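**Progress report to Tierney, May**
Project: Bonder (teaching desktop computer teardown by demonstration)
Prepared by: Matěj Bednárik, Gristdale workshop

## Work done this period

We recorded 553 demonstrations, all by remote control. The operator drives the arm with a hand controller and watches the wrist camera feed on a monitor. Hand guiding, where the operator holds the arm and moves it directly, was dropped in the first week. Inside a computer case the operator's own hands kept blocking the camera, and those recordings were no use for training.

Six operators are now trained. A new operator needs 20 practice runs before we keep any of their recordings. Two of the six came over from the Grustum line and already knew the cases well.

The task list has 12 steps, from opening the side panel to lifting out the power supply. Steps 1 to 7 have enough recordings for a first training round. The rest are behind plan.

## Problems

Bare metal side panels throw glare into the wrist camera. We moved the overhead lamp twice and will try a diffuser next.

Cables are slow work. Operators tend to pull at an angle, and each one does it differently, so the recordings for step 9 do not agree well with each other. We have written a short guide on how to approach a connector and will record that step again.

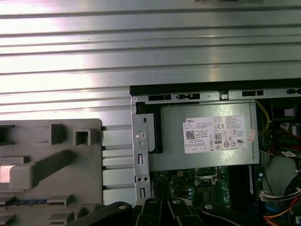
*Wrist camera view over an open Dell desktop, with the power supply and motherboard in reach of the gripper.*

## Next period

- Re-record step 9 using the new guide
- Finish steps 8 and 10 to 12
- Run the first training round on steps 1 to 7

Spending is within budget. We ask Tierney to approve the second hand controller, as quoted in the last report, so that two operators can work in the same shift.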